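Head camera noise on dark surfaces, two controllers compared

curkley_m
Posted Mar 30, 2023
Running the same pick sequence on two controllers, Stirska and Lallach. Arm, gripper and head camera unchanged between runs. Targets are the small round pieces, yellow, lime green and cyan-blue, on dark green cloth. Stirska finished 47 picks before a fault. Lallach stopped at 3 with a tracking timeout. Lighting was not touched.

tjoint
Which exposure setting? A tracking timeout that early sounds like vision to me, not the controller.

curkley_m
Auto. Head view during setup: 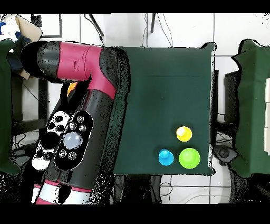 Reply 3

tjoint
Look at the speckle on the black parts of the arm. White pixels all along the edges. Lock the exposure and drop the gain before you blame Lallach.

govindasamy_lab
Disagree. The pieces are saturated colors on a dark cloth and they segment fine with worse noise than that. Both controllers got the same camera stream, and one of them did 47 picks. I would check the timeout value first. Lallach ships with a short one.

tjoint
Same stream, different filter. Stirska smooths the pose estimate by default. Lallach passes it raw unless you turn the filter on.

Marlina Sinaga
Both can be tested in one session. Fix exposure, run 6 sequences per controller with the filter off, then repeat with the Lallach timeout raised. Log the pose variance. I would also move the pieces toward the middle of the cloth. They sit near one corner and the arm takes up a lot of the view on the other side.

curkley_m
Timeout was at the default. Moving the pieces changes the reach, so I will leave them for the first set and move them for the second. Logs go up in May when I have the bench back.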